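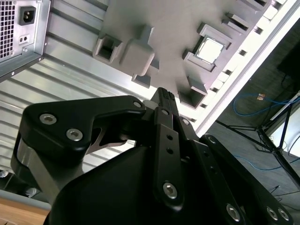 Fig. 4. Gripper at the fixture tray, processor seated in its square holder.

Section 4: Sharing the bench with the Plimar cell

If you've done board work by hand for years, the first week will feel slow, and that's fine. The arm takes over the fiddly lifting, and you keep the looking, the checking and the final say.

1. Lay the tower on its side, open side up.
2. Raise the socket bracket yourself.
3. Set the fixture plate to the left of the case. 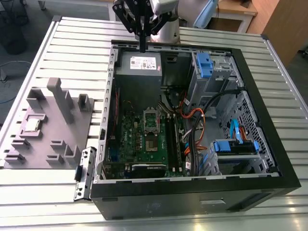 Fig. 5. Tower open on the bench, socket empty and bracket up.

4. Choose program 641 and step back to the rail.

Caution: Keep hands out of the case while the arm is live, even for a dropped screw.

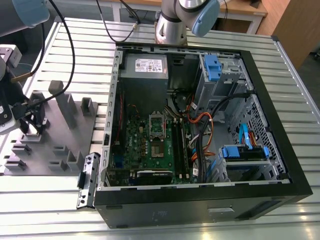 5. Press Hold whenever you'd like a closer look. Take your time, as the cell will happily wait for you.

Note: Book the Kulter service check every 2,000 cycles.

Last updated: January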